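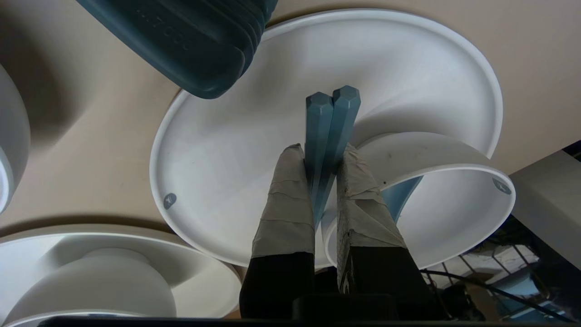

3.2 Table and tableware

The setting task uses one table with a pale beige top and a small stock of everyday tableware: white plates, white bowls, blue chopsticks, blue spoons and a long light blue tray. The layout follows the Hellik guide for shared dining rooms, with one change - the bowl goes on the plate at the start, not after the guests sit down. Marino argued for this in June and we kept it.

Order matters more than we expected. Plates first, always. In the pilot people who began with the chopsticks had to shift them again in 45 of 74 settings, mostly to make room for a plate.
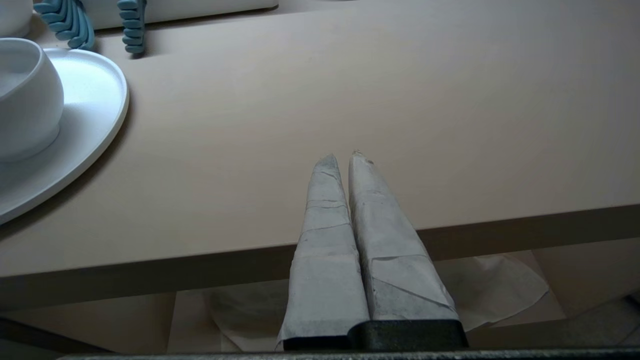 A plate put down too near the edge was scored as misplaced even when it was stable. Distance to the edge was judged from the chair side only. We did not score rotation, so the logo on the rim can face any way. Bhardwaj scores it; we think that is too strict for home use.

3.3 The tray

Spoons are laid out from a tray, as in the Voltholm canteen study. Ours has rounded ends, a raised rim and round recesses molded in it. Spoons don't lie flat over a recess and a handle can end up past the rim. Good for picking up, bad for carrying.

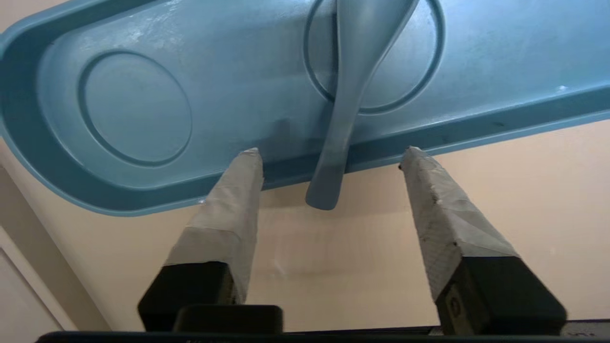
Figure 4. Light blue tray with a spoon lying across one of the round recesses; the handle hangs past the rim.

Spoon and tray are close in color, wich slowed some participants (see 4.1). No fix yet. A darker tray was tried and dropped, too short for the spoons.

3.4 Finished setting

A setting counts as finished when each place has its plate with a bowl on it, and the spoons are still in the tray to the left. The steel bowl stays behind the tray. 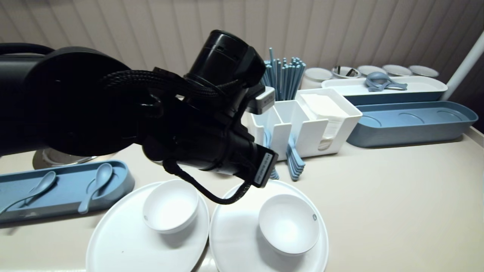

Two places side by side took longer per place than one alone, roughly 6 seconds more. Elbow room probly. Chopsticks were timed seperately and are left out of that number.

Related items
Skorkero: sorting cutlery in small kitchens
Plate spacing on shared tables
Trays, rims and reach

70 shares
Search this journal Enter keyword or author Go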